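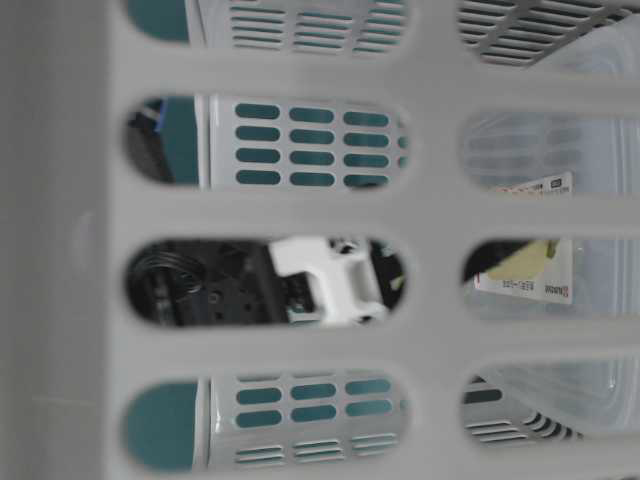 Ich lasse auf Wäschekörbe aus Plastik nichts kommen. Weide ist hübsch, klar, aber wer jemals einen Wollpulli von so einem Geflecht gezupft hat, weiß, wovon ich rede! Meine Nachbarin schwört trotzdem drauf, und wir zanken uns darüber, seit sie im November ihren zweiten gekauft hat.

Am liebsten mag ich ja die Schlitze. Man sieht von außen, was drinsteckt, und der Korb ist mit einem Lappen wieder sauber. 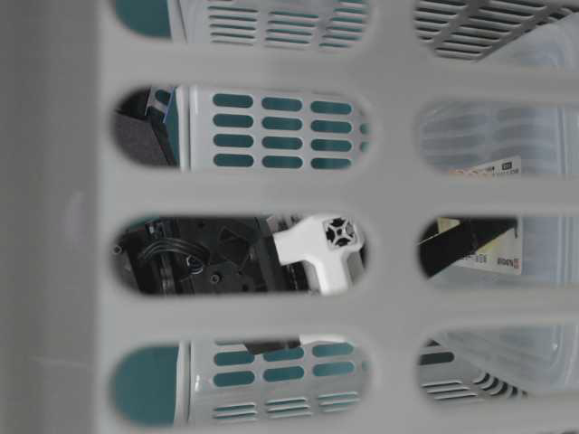 Grauer Korb vorn, weißer dahinter

Und dann taugt so ein Ding für alles Mögliche, eben auch für die Küche. Vorratsdosen zum Beispiel: rein damit, Griff packen, ab ins Regal (meine Schubladen klemmen sowieso).

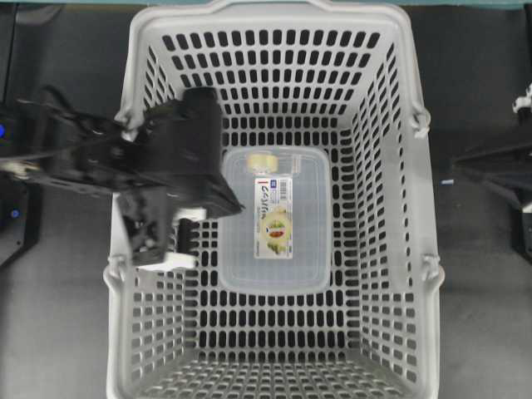

Despina Yordanov meint dazu, Küche und Wäsche gehörten getrennt, sie habe deshalb 2 Körbe und verwechsle sie trotzdem ständig. Na gut, dann kriegt der für die Dosen bei mir eben ein rotes Band an den Griff.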